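How to Clean and Store Woven Baskets

By Afroza Rathnayake
Reading time: 2 min
Print this page | E-mail this page

We use cookies to remember your settings. By staying on this site you accept them.

Most woven baskets get ruined by storage, either too damp or too dry. Cleaning one takes 40 minutes of work and a day of waiting. You need a soft brush, a vacuum with a brush head, two cotton cloths, a bowl of lukewarm water and mild dish soap. 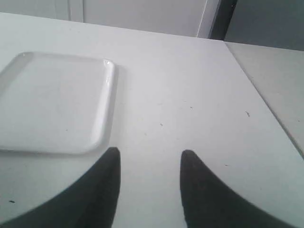
Start by clearing a table near an open window, out of direct sun. Old plant fiber sheds, and the dust gets into carpet, so work on a hard surface you can wipe. A low white tray with a raised rim is handy for catching crumbs and broken bits, and they show up well against it. Empty the basket and take out any liner. Liners can be washed on their own.

Step 1. Remove the dust. Hold the basket upside down and tap the base with your palm. Then vacuum inside and out on the lowest setting. Brush in the direction of the strips. If you brush across them you will lift the ends.

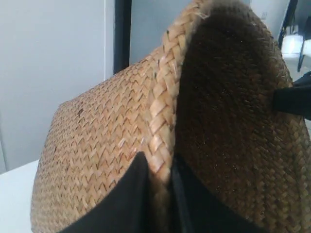 Go slowly around the rim and the handles, where hands leave grease. A dry toothbrush gets into the tight spots. If a strip is already loose, leave it alone until the basket is clean and dry, then tuck the end back under its neighbor with a blunt needle.

Step 2. Wipe it down. Put 2 drops of soap in the bowl. Wring the cloth until it stops dripping and wipe one small area at a time. Follow with the second cloth, dampened with plain water. Never soak a basket that has been painted or varnished.

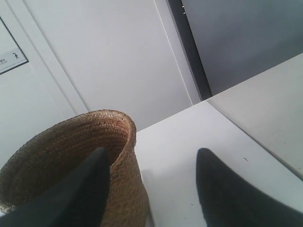 Step 3. Let it dry. Set the basket on its side and turn it every few hours. Keep it away from heaters and hair dryers, which make the fiber brittle. It is ready when the inside of the base no longer feels cool to the touch.

Step 4. Store it. Pick a shelf with some air around it. Do not use plastic bags. Do not stack heavy things inside, and keep the base off bare concrete floors.

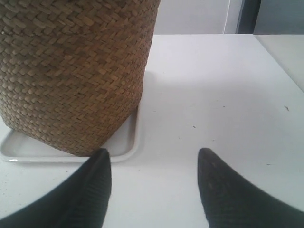 Woven basket on a shallow tray.

Check stored baskets in October, before the heating comes on. Fine powder under the base can mean beetles. Seal that basket in a bag, just this once, and freeze it for 9 days before you vacuum it again.

Sign up for our newsletter and get new how-to pages by e-mail.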